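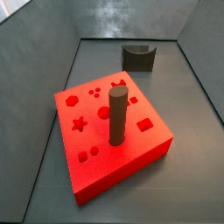 Muss ich programmieren können, um die Steckzelle einzurichten?

Programmieren musst du dafür nichts. Wer bisher an der Werkbank Teile von Hand gesteckt hat, bringt das Wichtigste schon mit, den Rest lernst du in diesem Abschnitt.

4. Zelle einrichten und übergeben

Ich habe bei Mallard selbst lange von Hand gesteckt, bevor die Skungate kam, und schreibe das hier so auf, wie ich es beim ersten Mal gern gehabt hätte. Plan für den ersten Durchgang 65 Minuten ein – später geht es deutlich flotter.

4.1 Vor dem Start

1. Hauptschalter ein, dann warten, bis am Bedienpult »Bereit« steht.
2. Wanne auswischen. Bitte trocken, mit dem Tuch aus der Schublade!
3. Lochblock einlegen. Schräg liegen darf er, nur flach auf dem Boden muss er sein.
4. Im Menü Drornine den Auftrag wählen. Unser Übungsauftrag hat die Nummer 392.

Hinweis: Früher haben wir uns die Reihenfolge zugerufen, jetzt steht sie im Auftrag. Wenn sie dir unsinnig vorkommt, ändere sie und schreib einen Satz ins Schichtbuch. Das ist ausdrücklich erwünscht, die Zelle kennt eure Tricks ja nicht.

4.2 Greifer prüfen

5. Auf »Einrichten« stellen. Der Greifer fährt jetzt nur noch im Schleichgang.
6. Finger über das Teil fahren und am Kamerabild kontrollieren, ob es zwischen den Fingern liegt.

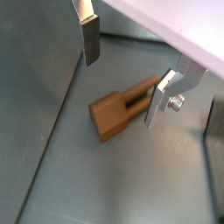
Abb. 4-2: Blick zwischen die Finger, braunes Gabelteil auf der Arbeitsfläche.

7. Passt die Lage nicht, mit den Pfeiltasten nachstellen, höchstens 5 Schritte am Stück, dann wieder hinschauen.

Vorsicht: Auch im Schleichgang gehören keine Hände in die Wanne. Ich weiß, man will das Teil schnell zurechtschieben, das steckt uns allen in den Fingern. Erst »Halt« drücken, dann hineingreifen.

4.3 Probelauf und Übergabe

8. Probelauf starten und danebenbleiben.
9. Nach dem Halt die Lage der Teile mit dem Auftragsblatt vergleichen.

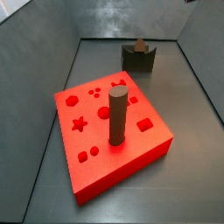
Abb. 4-3: Lochblock mit stehendem Zylinder, dahinter der dunkle Block mit aufgesetztem Bogenteil.

10. Stimmt alles, mit »Übernehmen« bestätigen. Sonst zurück zu Schritt 6.
11. Auftrag, Uhrzeit und dein Kürzel ins Schichtbuch eintragen.

Und was machst du, während die Zelle arbeitet? Bei uns sind daraus Prüfen, Rüsten und Material bereitstellen geworden. Mir fehlt das Stecken manchmal schon ein bisschen, meinem Handgelenk fehlt es überhaupt nicht! Seit November tauschen wir am Platz alle zwei Stunden durch, damit auch die Aufsicht nicht immer an derselben Person hängt.

Hinweis: Meldung 19 heißt, dass der Greifer sein Teil nicht gefunden hat. Teil neu hinlegen, quittieren, fertig. Kommt sie gleich noch einmal, ruf den Service von Galang an, die Durchwahl klebt am Pult.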